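Strachan Handwoven Wool Throw
Sold by the Birkard Fair Trade Store, Stodbridge

Item details
Material: 100 percent wool
Weave: herringbone, fringed on two sides
Colors: oatmeal, moss, slate
Origin: Drastidwood Weavers' Cooperative
Availability: in store and by mail order

The Strachan throw is woven by hand on floor looms by members of the Drastidwood Weavers' Cooperative, a partner of the Birkard Fair Trade Store. The store is operated as a nonprofit organization. Proceeds from each sale are returned to the cooperative after the costs of shipping and rent have been met, and a statement of those costs is available at the front counter on request.

The cooperative has more than 200 members, most of whom work from home and bring their finished pieces to a shared workshop for washing and pressing. Weavers are paid on delivery of each piece. Payment does not depend on whether the piece is later sold in the store. 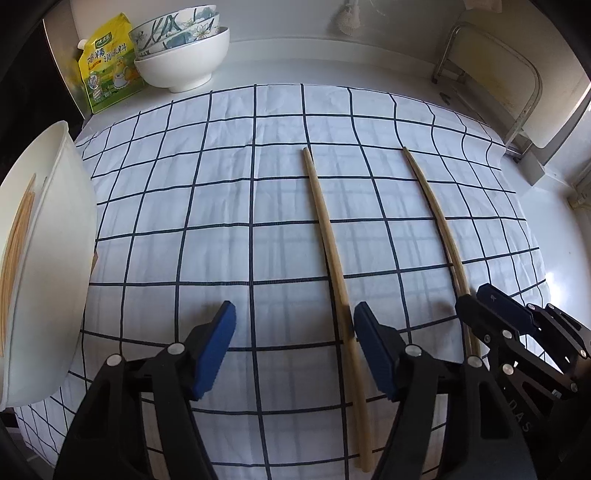
Wool for the throw is bought in the fleece and spun locally. Dyeing is done in small lots, and the shade of moss in particular may differ from one lot to the next. Customers who wish to buy two throws in a matching shade are advised to order them together and to note this on the order form. Small knots on the reverse side mark the points where a new yarn was joined - they are part of the weave and should not be cut.

Care
Hand wash in cool water with a mild soap. Do not wring. Dry flat, away from direct heat. The fringe may be combed with the fingers while damp. Store with cedar in the summer months.

Ordering
Orders may be placed at the Stodbridge store or by mail. Orders for stock on hand are shipped within four business days. When a color is out of stock, the customer's name is placed on a waiting list and no payment is taken until the throw has arrived. Deliveries from the cooperative are received in June and again before the winter season.

Schools, churches and other groups may order at the group rate. Group orders are accepted by mail only and must be signed by an officer of the group.

Returns
Unused throws may be returned with the receipt for exchange or store credit. Throws that have been washed cannot be accepted - please check the color in daylight before the first washing.

Page last revised Sunday, July 4, 2021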